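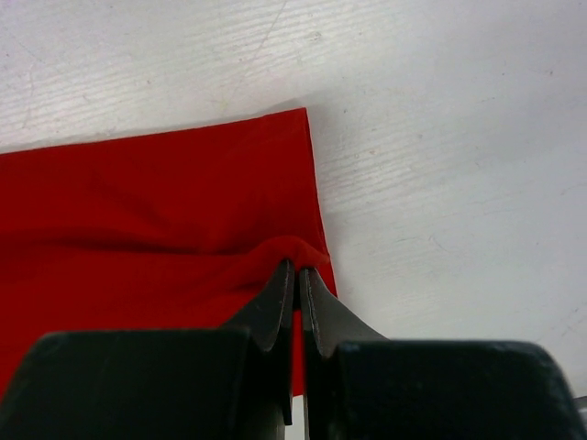 Fabric that will be cut for garments, curtains or table linens should be squared before any measuring is done. Squaring means bringing the crosswise threads to a right angle with the lengthwise threads, and then cutting the end of the piece so that it follows a single crosswise thread. Store cutting is rarely accurate enough to skip this step. A solid color, such as the red cloth on the pale tabletop, gives no printed line to follow, so the cut has to be taken from the threads themselves. A corner that looks square is not proof of straight grain. The cloth may have been cut at a right angle to the selvage while the threads inside it run at a slant.

The procedure below is for plain woven cotton, linen and cotton blends. Knits do not have a grain in the same sense and are covered on a separate page. Velvet and other pile fabrics can be squared this way, but the pulled thread is hard to see and the pressing steps do not apply.

Terms

Selvage: the finished edge that runs the length of the fabric on both sides. It does not fray.
Lengthwise grain: the threads parallel to the selvage. They stretch the least.
Crosswise grain: the threads that run from selvage to selvage. They give slightly.
Bias: any diagonal direction. True bias is 45 degrees to both grains and stretches the most.
Skew: a fault in which the crosswise threads run straight but at a slant.
Bow: a fault in which the crosswise threads curve between the selvages.

Tools

Sharp fabric shears
Small pointed scissors
A large carpenter's square or a quilting ruler with a printed 90 degree line
A straight pin or needle
Steam iron and pressing cloth
Rustproof pins
A flat table at least as wide as the fabric folded in half

Step 1. Preshrink

Wash and dry the fabric the way the finished item will be washed and dried. Zigzag the raw ends first if the weave is loose, or several inches can be lost to fraying. Take the fabric out of the dryer while slightly damp. Fabric that dries fully in a heap sets creases that are slow to press out. Items that will only be dry cleaned should be steamed on both sides and left flat overnight.

Step 2. Find a crosswise thread

Make a half inch snip through the selvage near one raw end. Place it far enough in that the new cut will clear the shortest point of the end. Separate one crosswise thread at the snip with the pin and pull it gently. The fabric will gather along the thread. Slide the gathers toward the opposite selvage with the other hand.

If the thread breaks, cut along the visible line up to the break, pick up the same thread with the pin, and continue. Tightly woven cloth may need this several times. On a firm, crisp cotton the end can be torn instead, but test near the end of the piece first. Tearing distorts linen and leaves a rippled edge on many blends.

Step 3. Cut

Smooth out the gathers. The missing thread shows as a thin line, easiest to see with a lamp placed low and to one side. Cut along this line from selvage to selvage. Repeat at the other end.

Step 4. Check the piece

Fold the fabric lengthwise with the selvages together and pin them every six inches. Lay it on the table and set the square at the fold. There are three common results.

The cut ends line up and meet the fold at 90 degrees. The fabric is on grain. Go to Step 6.

The cut ends do not line up, or the layers ripple when the selvages are matched. The fabric is skewed. Go to Step 5.

The ends line up but curve away from the square. The fabric is bowed. A slight bow can be pressed out. A deep bow usually cannot, and the piece is better used for small parts.

Step 5. Straighten

Dampen the fabric evenly. Unfold it and find the two short corners, which will be diagonal from each other. Hold one in each hand and pull firmly and steadily. Move both hands a few inches along the edges and pull again, working down the length. A long piece takes two people. Refold and check after each pass - overpulling skews the cloth in the other direction.

Permanent press and bonded finishes lock the threads in place, and such fabric will not straighten. Cut it square to the selvage and accept the slant, or return it.

Step 6. Press

Press with the lengthwise grain, lifting and lowering the iron. Sliding it diagonally pulls the fabric off grain again. Let the cloth cool flat before moving it.

Notes

Trim the selvages before cutting small pieces if they pucker. They often shrink more than the rest of the fabric.

Checks and stripes that are printed may not match the grain. When they disagree by a small amount, follow the print on visible pieces such as table linens. Woven checks always follow the threads.

Store squared fabric rolled on a tube. If it must be folded, check the grain again before cutting.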